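Inspection of the Skakness hall, ground floor and store room. Walked by Anca Filip and Babita Rana, December. The comments are mine (Anca) if no other name is given.

**Exits and paths**

- [x] Front door opens fully from inside without key
- [x] Side door opens fully
- [ ] Path to side door is clear — *Not passed. Two stacks of chairs were standing in it. We moved them, but they were in the same place at the last inspection also. Hipólito, please can you find them another home.*
- [x] Exit signs lit
- [ ] Door closer on store room — *Closes too fast and catches the heel. Needs adjusting, small job.*

**Fire equipment**

- [x] Extinguisher by kitchen, pin and seal in place
- [x] Extinguisher by front door, same
- [ ] Service tags readable — *The kitchen tag has lost its ink. I could read the number 1310 but not the month. Brenda Salinas will ask Skultow for a new tag.*
- [x] Fire blanket in kitchen, tapes hanging free

**Kitchen**

- [x] Gas valve turns easily and is labelled
- [x] Hot water urn, cord and plug undamaged
- [ ] Power board behind the fridge — *It is carrying the fridge, the kettle and the radio. The kettle must go to the wall outlet. Babita wrote this on a paper and taped it on the board.*
- [x] First aid box complete — *Burn gel is good for 6 more months.*

**Floor**

- [x] No loose edges on mats
- [ ] Threshold strip at side door — *One screw is standing up. I pressed it down with my shoe but it came back.*
- [x] Mop and bucket stored away from the walkway

**Ceiling and lights**

- [x] Ceiling fan runs on all speeds with no knocking
- [x] Lamps working
- [ ] Dust on the tops of the beams — *We could not reach this with the short ladder. The long ladder is with Begoñe Prieto at Nundine and should return before the next inspection.* 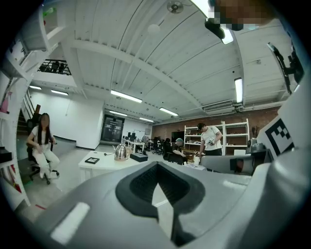 - [x] No water marks on the ceiling
- [ ] Fan switch labelled — *The switch for the fan and the switch for the lights have the same colour and people press the wrong one. A label in large letters is enough.*

**Store room**

- [x] Heavy things on the low shelves
- [ ] Shelf load notice — *The notice says 135 kg for each shelf, but it belongs to the old shelves. Please take it down until we know the right figure.*
- [x] Paint tins closed and upright

**To do first:** the path to the side door, the screw, the power board. The others can wait for the usual work day.

Signed: A. Filip, B. Rana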